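手持夹爪左右手指张开不一致，闭合时总有一边先到，怎么调？

提问者：慢半拍的阿穗
分类：设备维护 / 末端夹爪

各位好，先说声抱歉，帖子可能会写得有点长，我这个人一说起设备就停不下来，麻烦大家耐着性子看一看。

我手上管着一把手持式的两指夹爪，型号是 Cimari，平行连杆那种结构，黑色塑料壳，手指是蓝色的软料片，主要拿来做布料类的抓取，比如衣服、毛巾、枕套之类。用了一个冬天都挺顺的，三月份换过一次手指，之后也没觉得哪里不对。最近两个星期开始闹脾气：扣下扳机往里合的时候，左边那根手指总是先到中线，右边慢一点点才跟上来。夹硬的东西看不太出来，夹衣服就很明显了，布会先被左边推着往右跑，等右边到了，夹住的已经不是我想夹的那个褶，有时候干脆就从指尖滑走了。

深色的厚料子还好一些，最怕的是又薄又滑的，铺在床上，底下的床单也跟着一起皱起来，夹三次能有一次夹到床单上去。

我自己试过的办法有这么几样：把手指拆下来重新装了一遍，没变化；把连杆根部那两颗银色的销轴擦干净了，好了大概半天；又在网上看到有人说要滴油，我手边只有缝纫机油，没敢滴，怕把塑料泡坏了。螺丝我一颗颗都试过，感觉都是紧的。
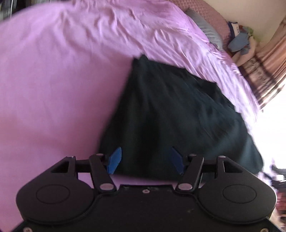
另外还有一个情况，不知道有没有关系。我查了一下使用记录，从换手指到现在一共开合了1,652次，说明书上只写了“定期检查连杆间隙”，没有写多久算定期，也没有写间隙多大算大。我拿手去晃右边那根手指，能感觉到一点点旷量，左边几乎没有。但是我又怕是自己心理作用，越晃越觉得它松。

想请教大家三件事：第一，这种一边先到一边后到，先查哪里比较好？第二，销轴到底能不能上油，上什么油？第三，要是真磨损了，是只换右边的，还是左右一起换？家里没有什么专业工具，只有一套内六角、一把小镊子和一把游标卡尺。先谢谢各位了，有什么要补充的我随时来看。

江宏军 Hongjun Jiang
（被提问者标为最有帮助）

你好呀，看你写得这么仔细，我也就不怕啰嗦了，泡杯茶慢慢说。我们 Lutska 这边维护着好几把同样结构的夹爪，你说的这个毛病我遇到过不止一回，先别急着买件，多半是能调回来的。

先说查的顺序。一定先把手指卸掉，光看连杆。卸掉以后慢慢扣扳机，扣到一半停住，看左右两根内侧连杆跟中间的夹角是不是对称。如果卸了手指以后两边是齐的，那问题就在手指的安装上，连杆不用动；如果卸了还是一边快一边慢，那才轮到销轴和连杆。你说重新装过一遍手指没变化，可我猜你是装完直接试的，没有在空着的时候看过，对吧？这一步真的很值得补上，五分钟的事。

假如是连杆那边的问题，再往下看根部的两颗销轴。擦了能好半天，这条线索很有用！说明里面多半是进了布毛。抓布料的夹爪最容易积这个，绒毛绕在销轴和塑料孔之间，肉眼从外面看是干干净净的，拆出来能搓成一小团。光擦外面的圆头没有用，要把销轴退出来。退的时候壳子下面垫一块软布，用比销轴细一点的平头冲子，从没有圆头的那一侧轻轻往外顶，顶不动就停下来，先去看看有没有卡簧没取。我年轻那会儿心急，硬敲裂过一个支架，心疼了好久。

销轴取出来以后，用不掉毛的布擦干净，孔里面用棉签转几圈，再用你那把卡尺量一下销轴中段。量的时候转着方向多量几处，如果不同方向的读数差得明显，就是磨偏了，左右两颗放在一起比一比心里也就有数了。

然后是外侧那两个带三角形镂空的支架。很多人把它当成装饰性的外壳，从来不查，其实手指能不能走直线跟它很有关系。你对着光看看三角的几个角上有没有发白的细纹，有白纹就是快裂了，这个不能将就，得换。

关于上油，你没滴缝纫机油是对的，夸你一句。矿物油对有些塑料不太友好，而且抓布的东西上了稀油会甩到布上，洗都不好洗。要用就用标明可以用于塑料的硅基润滑脂，牙签尖蘸一点点，抹在销轴中段，装回去开合几十下，把挤出来的全部擦掉。宁可少，千万别多，多了又粘毛，没几天就回到老样子了。

至于换件，我的习惯是左右成对换。单换一边，新的紧旧的松，还是会一快一慢，等于白忙。Astatow 有卖成套的销轴和垫片，我们上一次订是一套28块钱，不知道现在涨没涨，你买之前问一下。

装回去以后再做一次对中：夹爪完全闭合，手指根部的螺丝先带上不拧死，在两片手指中间夹一张名片，让它们自己贴平了再对角慢慢拧紧。这一步做完，再拿一件衣服铺在床上试，同一个褶连着夹十来次，看布往不往一边跑。如果还是跑，也请你看看自己进手的角度，手腕稍微歪一点，效果跟夹爪不齐是一模一样的，这个我也上过当。

以后的保养嘛，我们抓布料的是每周清一次毛，抓硬物的可以放宽到一个月。清毛就用小镊子顺着缝往外挑，不要用气枪对着吹，会吹到更里面去。有空了再把换件的日期写在一张小胶布上，贴在包装盒里，过几个月你会感谢自己的。

老蔡不加班

我那把也这样，直接整个换新的了，省事。楼主要是不差钱可以考虑。

Odair Leite

江师傅讲得很全了，我只补充一个小地方，中文不是我的母语，写得不好请多包涵。

我在 Sawatzky 做夹爪的来料检查，碰到过2把，症状跟楼主说的几乎一样，最后查出来销轴和连杆都是好的，是左右两片蓝色手指装反了。左片和右片看着一样，可是背面的安装孔差了很小一点，换手指的时候如果两片一起拆下来放在桌上，很容易弄混。你是三月份换过手指的，所以我建议在退销轴之前，先把两片背对背叠在一起，对着孔看过去，孔如果对不齐，就是有左右之分的，交换一下再试。这样可能连销轴都不用拆了。

还有一点，手指表面如果摸起来发滑，拿中性洗洁精和温水洗一下，晾干再用。衣服上的柔顺剂会慢慢粘在软料上，抓滑的布就更抓不住了。不要用酒精泡，我们泡过，变硬了。

慢半拍的阿穗（补充）

太谢谢大家了！我晚上照着做了一遍，先按 Odair 说的把两片手指叠起来看，孔还真的差一点点，我应该是三月那次给装反了，脸红。换回来以后好了很多，可是慢慢合的时候右边还是稍微晚一丝丝，于是又鼓起勇气退了右边的销轴，里面果然绕着一圈毛，深色的，估计都是衣服上下来的。支架的三角那里我拿台灯照了半天，没看到白纹。

硅脂已经下单了，还在路上，销轴先干着装回去的。江师傅，再多问一句，左边那颗我还没拆，它现在不松也不涩，是趁这次一起清了好，还是等硅脂到了再动？

江宏军 Hongjun Jiang

等硅脂到了两边一起弄吧，少拆一次是一次，塑料孔也经不起老是进进出出。这几天照常用没关系，听到咯吱声就先停一停。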